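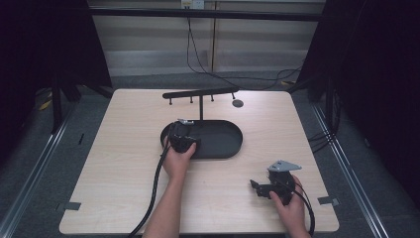

Ticket 763: Left handheld drops out during hanging rack task
Site: Ollico, demonstration room
Opened by: Prapai Somboon
Assigned to: Samran Siriwan
Priority: Normal
Status: Closed, with follow-up

We use cookies to keep you signed in. Accept / Manage settings

Prapai Somboon, 8:40 am
The left handheld gripper loses connection partway through the rack task. The recording software shows the left side gray for a few seconds and then it comes back. The right one stays on the whole time. It happens when I reach over the tray with the left hand. I lost most of the morning's takes because the software throws out any take with a gap in it. I restarted the station two times and swapped nothing.

This is the third shift it has happened on. Apinya says she had it too but did not open a ticket.

Samran Siriwan, 9:05 am
Thanks. Please don't swap the two grippers yet. Questions before I come up:
Does it drop when the gripper is sitting on the table and not being held?
Does it drop on the right side if you reach the same distance?
Which height is the table set to?

Prapai Somboon, 9:20 am
No drop when it is lying on the table. I left it there for 5 minutes and the light stayed on.
Right side is fine at any reach.
I don't know the height. It was set before my shift. I think Apinya had it raised because she is taller than me.

Apinya Rattanakul, 9:32 am
Yes, I raised it. My back was hurting by lunch with it low. I did not touch the cables. For me the left side dropped maybe once an hour and I just did the take over. I should have written it down. We are scored on accepted takes now so I didn't want to stop and wait for someone.

Samran Siriwan, 10:15 am
Went up and looked. Both cables go off the front of the table, the left one straight down past the operator's forearm and the right one in a loop by the corner. With the table raised, the left cable has no slack left once the hand is over the far side of the tray. It pulls at the plug on the station end, under the table. The plug is the push-in kind with no screw. I could make it drop by hand by pulling lightly on the cable.

The right cable has the loop, so it has length to give.

Tried so far:
1. Reseated left plug. Still drops at full reach.
2. Lowered table to the old height. No drops in 40 reaches.
3. Raised table again. Dropped on the second reach.
4. Swapped cables left to right, table raised. No drops on either side while I was there, but the right side doesn't reach as far in this task, so this doesn't prove much about the cable itself.

Put the cables back where they were. Table is at the low height for now.

Dalia Ramadan, 10:50 am
Can we leave it low and close this? We owe Fleller the rack set this month and the station has been down half the morning.

Samran Siriwan, 11:02 am
It works low. I would not close it. Apinya raised the table for a reason and the next tall person will raise it again, and then we have the same ticket. The fix is a longer left cable and a clip at the table leg so the pull goes on the clip and not on the plug. I have a clip. The longer cable has to come from Mägi.

Apinya Rattanakul, 11:10 am
I can't do full shifts with it low. Before we moved to this work I was on the packing line, where the benches were set per person and there was a card with your number on it. Here everybody shares one table and the height is whatever the last person left. I like this job better than packing, it's quieter and I sit down between sets, but holding both grippers out in front of you all day is harder on the shoulders than it looks. If it has to stay low, please put me on the sorting station until the cable comes.

Charoen Rojanasak, 11:45 am
Adding myself because I do the shift schedule.

Apinya goes to sorting starting after lunch. Prapai stays on the rack task with the table low. I will bring back the height cards we had on the line. That was an oversight when the people came over from packing, we moved the jobs and left the cards behind.

On the scoring: discarded takes caused by a connection gap should not count against the operator. Dalia, can you confirm? If people lose score for stopping to report a fault, they won't report it. We lost three shifts of clean information on this one.

Dalia Ramadan, 1:15 pm
Confirmed. Gap discards are taken out of the operator score from today and I'll have the earlier ones corrected for Prapai and Apinya. I did not know they were being counted. The score comes straight out of the Grirnov software and it doesn't say why a take was thrown out.

Samran Siriwan, 2:30 pm
Clip fitted. Ordered two longer cables so both sides match. Also asked Grirnov if the discard reason can be shown on the operator's screen.

Prapai Somboon, 4:50 pm
No drops since lunch. The clip rubs my knee a little when I pull the chair in. Could it go on the outside of the leg?

Samran Siriwan, 5:05 pm
Moved it to the outside.

Samran Siriwan, 9:30 am (update)
Longer cables arrived and are fitted. Table raised to Apinya's height, ran the rack task at full reach on both sides, 40 reaches each. No drops. Apinya is back on the station for the afternoon. Height cards are in the drawer with the spare plugs.

Grirnov answered that the discard reason is planned for a later version, no month given. Opened a separate ticket for that. Closing this one.

4 comments hidden. Show all
Share this ticket (2)

Ollico Internal Support | Contact the help desk | Back to top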